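Wernelis is hiring: Simulation & Planning Engineer (manipulation)
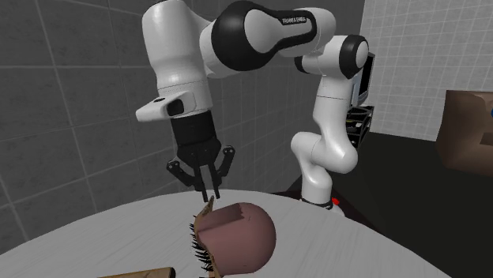 Small team, 8 people, mostly software. We need someone who can own the motion planning side of our sim stack, and soon. Start in May if you can, earlier is better.

What you'd be doing
Grasp planning near odd-shaped, soft or bristly stuff. Collision checking that doesn't eat the whole cycle budget. Keeping Wandach (our scene and replay tool) alive, fixing contact settings, writing tests. Some perception glue code, not alot.

You have
3 years or so of C++ and Python, real projects. Worked with a 7-joint arm in sim or on hardware. Can read somebody else's controller code without rewriting it.

Nice to have: GPU physics, depth camera calibration, ROS 2.

Full time, hybrid, 2 days a week in the office. 30 days paid leave.

To apply: resume plus a link to code you wrote, no cover letter needed. Send it to Tharushi Pathirana thru the form on our jobs page. First call is short, then a paid take-home task.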